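Workshop notebook, Briem bench
September, after lunch

Back to the vanity box. Jamila Sikder wants a layout she can repeat from memory before we move on to anything with a zipper, and so far we have a layout I can repeat only with the sheet in my hand. Drastbridge have asked for a tidy dressing table. They have not said what tidy means, and I have stopped asking.

Cleared the side compartment and began again from nothing.
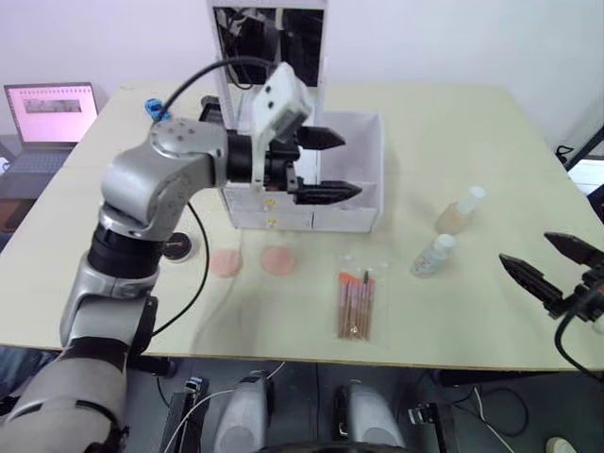
The drawers have been my problem child all month. They are shallow, so anything taller than a compact has to live elsewhere, and my first plan put a bottle in there on its side, where it rolled to the back and stayed for 2 days. I'm calling them by position from now on, top and bottom, as the two yellow knobs sit one directly over the other and are no help in telling you which drawer you're in. The open compartment on the right gets everything that has to stand up. It has a divider, so that's front and back settled, and I'll take any decision the furniture makes for me.

Layout as of 3 p.m.:

Tall things at the back of the side compartment.
Capped bottles in front.
Round flat things in the drawers, one to a drawer until further notice.
Nothing on the top tray. I know it looks like a shelf. It is a trap. Put one lipstick there and by evening it's a drugstore.

Jamila objects to the last rule and would like a place for "things in use." I pointed out that this is what the table is for. She wrote "tray??" on the sheet with two question marks and went to make coffee.

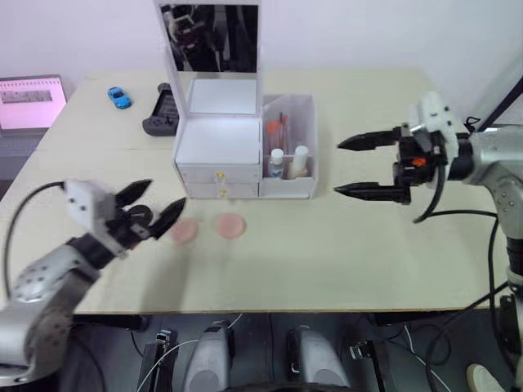 Then there is the order of work. The Clindell sheet lists 17 steps for putting away a dressing table, which is 15 more than I use at home. Step 4 is "consider the mirror." I have considered it. It needs a wipe. I got the list down to something that fits on an index card by striking every line that began with "ensure."

What I kept: standing things first, flat things second, drawers shut before you touch the lid. Doing the flat things first sounds sensible until you're holding a bottle and the only free spot is the one you just filled.

Wirken's note suggests sorting by color. Wirken has never looked for a lip balm in a hurry. Sorting by height stays.

Still unsettled is whether the lid should be up at the end. With it up you get the mirror, with it down you get a box, and Drastbridge's drawing shows it halfway, like a clam. Left it up for today and the top tray bare, in line with the rule. Jamila has initialed this under protest.
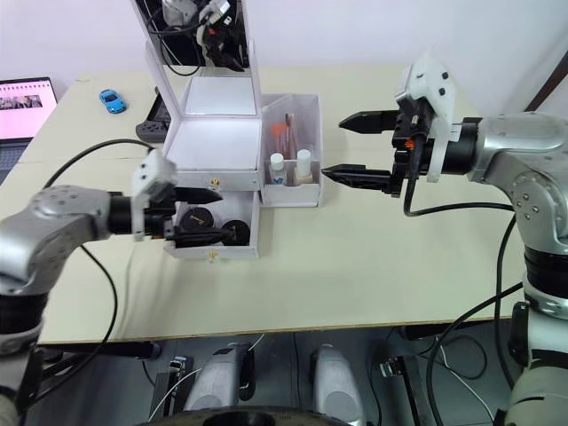

To do

Wipe mirror (see step 4).
Copy the index card out in handwriting other people can read.
Ask Drastbridge about the lid. Attach their own drawing.
Try the layout with Jamila reading the card and me keeping quiet. She gives me 3 minutes.
Find out who has the other pen.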